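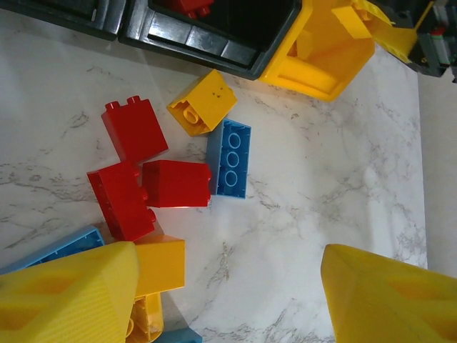 Red, yellow and blue building bricks on a marble-patterned tabletop.

Radbridge Public Library (1/5): The children's room reopens in August with longer hours and a new check-out policy. Details follow in this thread.

2/5 Picture books and early readers may now be kept for 21 days. Items with holds are not eligible for renewal.

3/5 Overdue fines on children's materials have ended. Replacement charges for lost items remain in effect.

4/5 The Stornholm branch will receive roughly 3000 titles from the main collection. Holds may be delayed during the transfer.

5/5 Story time registration is open to Radbridge residents. Questions may be sent to Nazanin Ghorbani, Youth Services.

14 replies · 37 shares · 168 likes

© Radbridge Public Library | Contact | Back to top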